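December
By the Workplace Desk
134 shares | 11 comments

The dish room supervisor at Nosau has been there long enough to remember when the most advanced machine in the building was the toaster. Now the catering company is handing part of the job to Borkix, an automated system from a firm called Prikance, and she has been asked to be positive about it.

"I am positive," she said over coffee at 9 in the morning, which is late in her day. "I'm positive it can't find the forks."

Nosau's kitchen turns out 2000 plates on a full day. Clearing and racking them used to be purely a matter of wrists. Borkix is meant to take over the racking first, and her crew's hours on that station have already been cut. No one has been let go. Two people moved to prep, where one of them has discovered a hatred of onions.

What did management promise?

"That we'd be freed up for more meaningful work," she said. "I asked what that was. They're getting back to me."

The part she didn't expect was the teaching. Her crew now spends part of each week on plate handling for the system, at a practice table, one pickup at a time. She finds it slow and a little flattering.

"Thirty years of my mother telling me I stack dishes wrong, and now it's training material."
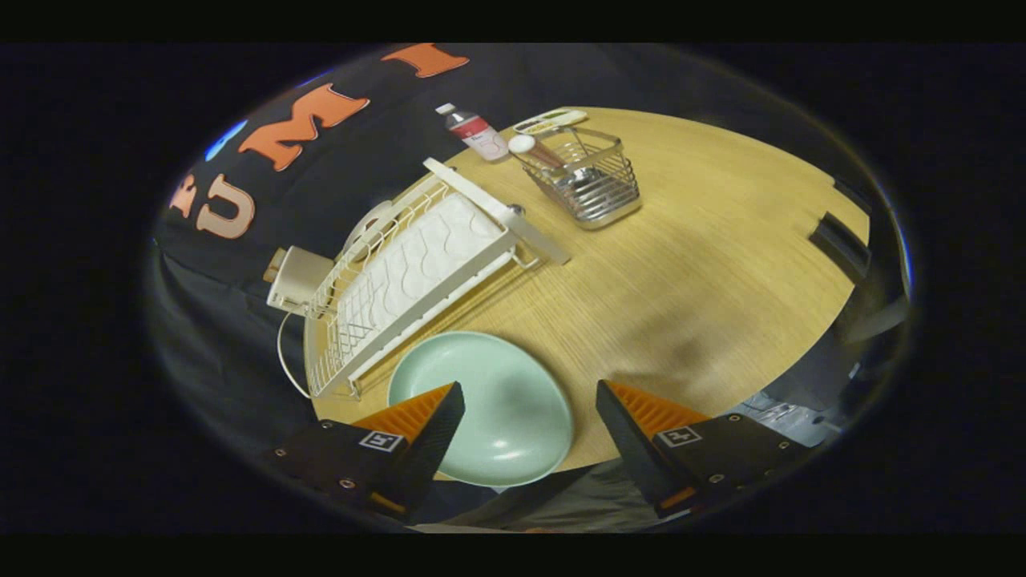

A pale green plate between the gripper fingers, next to the dish rack.

She has opinions about the grippers. The orange pads she likes. The pace she doesn't. "I'd have the whole rack done and be out back on my break."

Would she go back to the old way? She took a while over that one. Her shoulder is better, she admitted. The room is quieter too, and she misses the arguing.

"Ask me again when it does a lasagna pan," she said, and went to see about the forks.

Last updated Sunday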